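21. Februar 2025
Von Leonora Baluyot

Der Schreibtisch muss leer sein. So steht es in den Ratgebern, so predigen es die Aufräumkurse, und so verkauft es auch die Firma Rivitix, deren Seminar "Klare Fläche" ich mir im September angetan habe. Sieben Stunden in einem Tagungsraum in Irnville, dazu Mineralwasser und ein Arbeitsheft mit 105 Seiten. Wer Ordnung lernen will, bekommt also erst einmal Papier.

Die Behauptung ist schnell erzählt. Jeder Gegenstand im Blickfeld koste Aufmerksamkeit, jede Notiz am Bildschirmrand sei eine kleine Ablenkung, und am Ende des Tages fehle uns die Kraft für das Wesentliche. Der Kursleiter nannte eine Zahl: 73 Prozent der Teilnehmer fühlten sich danach produktiver. Ich fragte, wie das gemessen worden sei. Per Fragebogen, sagte er, am Ende des Seminartags. Da hatte also noch keiner von ihnen wieder an seinem Schreibtisch gesessen.

Natürlich kann Unordnung lästig sein. Ich habe selbst einmal einen halben Vormittag nach einem Vertrag gesucht, der unter einer Kuchenschachtel lag. Aber vom Ärger über die Kuchenschachtel bis zur Lehre vom leeren Tisch ist es ein weiter Weg, und auf diesem Weg wird ziemlich viel verkauft. Kabelboxen, Ablagefächer, Stifthalter für genau zwei Stifte. Das Modell Salgado, ein Rollcontainer mit gedämpften Schubladen, wurde uns in der Mittagspause vorgeführt wie ein Gebrauchtwagen. Die Dinge verschwinden darin tatsächlich vom Tisch. Gefunden hat man sie damit noch nicht.

Auffällig ist auch, wem die leere Fläche empfohlen wird. In der Chefetage steht sie für Souveränität, im Großraumbüro heißt sie "Clean Desk Policy" und wird abends kontrolliert. Bei Zescombe, einem mittelgroßen Versicherungsmakler, dessen Verwaltung ich besuchen durfte, gibt es nicht einmal mehr feste Plätze. Morgens holt man seine Kiste aus dem Spind, abends räumt man sie wieder ein. Eine Sachbearbeiterin rechnete mir vor, dass sie dafür jede Woche nahezu zwei Stunden braucht. In der Präsentation der Geschäftsleitung kam diese Zeit nicht vor, dort war nur von eingesparten Quadratmetern die Rede. 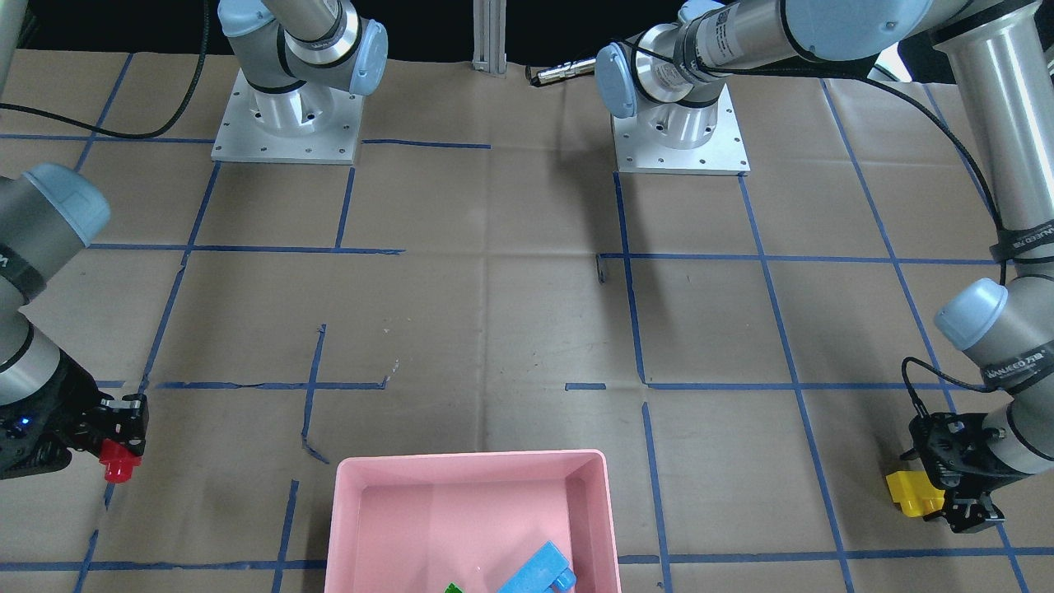 Ordnung auf dem Tisch kann sehr verschieden aussehen, und die Ratgeber kennen meist nur eine Sorte. Wer mit Material arbeitet, räumt oft weniger weg und teilt dafür besser ein. Braunes Packpapier auf der Platte, darüber blaues Klebeband in großen Feldern, das genügt schon als Plan. Dass das Papier Falten wirft und mancher Streifen zu früh endet, würde im Seminar vermutlich Punktabzug geben. Mir leuchtet so eine Einteilung trotzdem mehr ein als die polierte Leere aus dem Katalog.

Der Kursleiter hatte auf solche Einwände eine Antwort parat. Wer sich gegen die leere Fläche sträube, sagte er, habe meist Angst vor dem Loslassen. Gegen solche Sätze lässt sich schlecht argumentieren, jeder Widerspruch gilt gleich als Beleg. Ich habe mir das am Rand von Seite sieben notiert. Das Arbeitsheft liegt noch immer auf meinem Schreibtisch, links neben dem Telefon - unter der Steuererklärung.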